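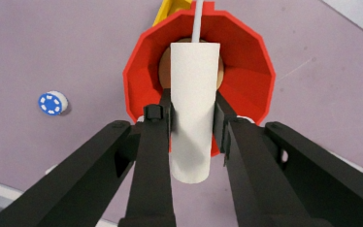

Murarard wrote:
The 667 extension to Bellamy is not opening in November. Platform screen doors at Bellamy are hung, but the signaling contractor hasn't handed over the interlocking north of the junction. Without that there is no trial running.

railhead_2 wrote:
Source? The agency page still says November.

Murarard wrote:
The track access notice. Possessions are booked every night through the end of the month, 11:40 pm to 4:30 am. You don't book those over a line you plan to run on.
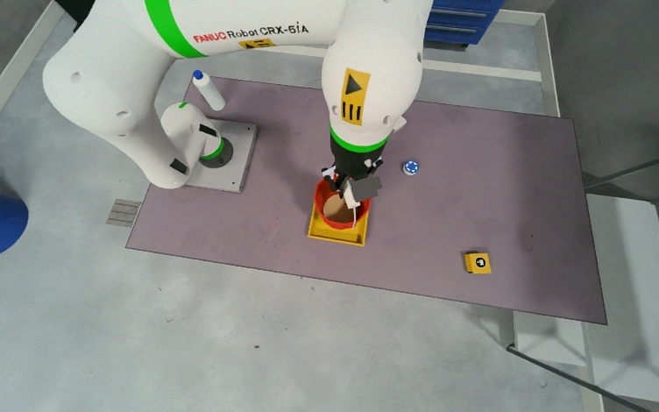 CRX-5iA arm over the work mat

n.medeiros wrote:
Possessions prove very little. On the Jeletti branch we had night work for months after opening, mostly ballast and cable troughs. What matters is whether the safety case has been submitted.
Nivaldo Medeiros

railhead_2 wrote:
Agree with Nivaldo. Also, the interlocking north of the junction only controls the turnback siding. They could open with trains reversing in the platform.

Murarard wrote:
Reversing in the platform needs the scissors crossover south of the station, and that is clipped and padlocked out of use. So every train would have to come back wrong line to the junction. Work out the headway on that. 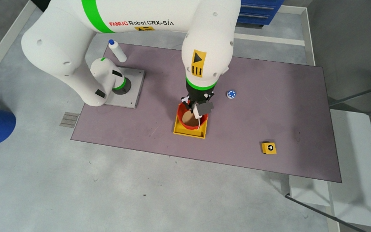
It isn't a service anyone would run in the peak. A shuttle with one set, maybe, and then you need a crew change at Bellamy, where the crew room has no power yet.

brutaver wrote:
The crew room has had power since the summer. The lift is the open item. No lift certificate, no public access to platform 2, and there's no level route from the parking lot either.

n.medeiros wrote:
Then open platform 1 only. It has the ramp.

brutaver wrote:
Platform 1 is 737 feet and the fire plan is written for both faces in use. It would have to be redone.

Murarard wrote:
Which puts us past November again.

n.medeiros wrote:
I still expect a partial opening. A revised fire plan for one face is a short document.
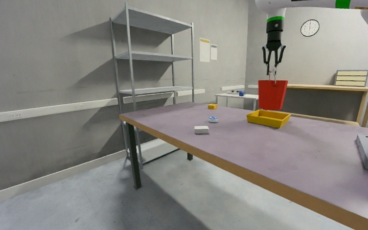
Related thread: Jeletti branch timetable, weekend changes

railhead_2 wrote:
Moving the timetable posts over here. The draft has the last train out of Jeletti at 10:52 pm, with no connection at the junction.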